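Does a Speckled Carpet Really Hide the Dirt?

Look down the next time you are in a school library, a dentist's waiting room or an airport. There is a good chance the floor is gray, flat and covered in tiny dark flecks. Ask a grown-up why and you will probably hear the same answer: "It hides the dirt."

Maybe. But people repeat a lot of things about floors, and it's worth checking which ones hold up.

What is it made of?

Carpet is a huge number of loops or tufts of yarn fixed to a backing. The part that sticks up is called the pile. A fluffy bedroom rug has a high pile, and your toes sink into it. The carpet in offices and schools usually has a low pile. It is short and tight, so chairs can roll over it and a dropped pencil doesn't get lost.

Much of this yarn is nylon, a kind of plastic pulled into long threads. Some sellers will tell you it lasts "a lifetime." Whose lifetime? A hamster's? A busy hallway wears out much faster than a quiet corner, and no label can know how many feet will walk past your door.

Where do the flecks come from?

Many people think the dots are printed on afterward, like sprinkles on a cake. Sometimes a pattern is printed, but often the flecks are already in the yarn. The factory twists light and dark threads together, and when the twisted yarn is made into carpet, bits of the dark thread show up here and there. The result looks random, even though a machine made every row the same way.
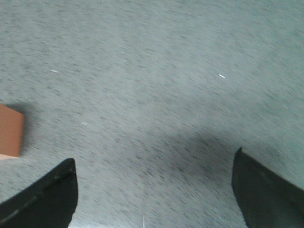 So, back to the dirt. To find out whether flecks hide it, the Wakholm Children's Museum laid two squares of gray carpet side by side, one plain and one speckled. They sprinkled both with the same amount of crushed cracker and potting soil on a Saturday morning. Then they asked visitors which square looked dirtier.

Of the 287 visitors who answered, 238 picked the plain one. That sounds like a win for the flecks, and it partly is. Your eyes are good at spotting one dark crumb on a plain background. Put the same crumb among lots of dark dots and it blends in, the way a moth blends in on tree bark.

But notice what the test did not show. It did not show that the speckled square was cleaner. Both squares had exactly the same mess on them! "Looks clean" and "is clean" are two different claims, and people who sell carpet sometimes let you mix them up. The test also used dark soil. Would flour or chalk dust hide as well? The museum didn't try it, so we don't know.

Is carpet quieter?

This one is mostly true. A hard floor bounces sound back into the room. Carpet is full of little air spaces, and some of the sound gets lost in them. Footsteps are softer too. Carpet won't do much about somebody shouting, though, whatever the ad says.

Try it yourself

You need 4 sheets of paper: two plain gray and two gray ones that you have dotted all over with a black marker. Sprinkle pepper on one plain sheet and one dotted sheet. Sprinkle salt on the other two. Now stand back and ask a friend which sheets have something on them.

Write down the answers before you tell your friend what you expected. If you say "the dots will hide it" first, your friend may just agree with you, and then you haven't tested anything. Try again in a dim room, or from farther away — the answers may change.

Then vacuum up the mess, please. It's there even if you can't see it.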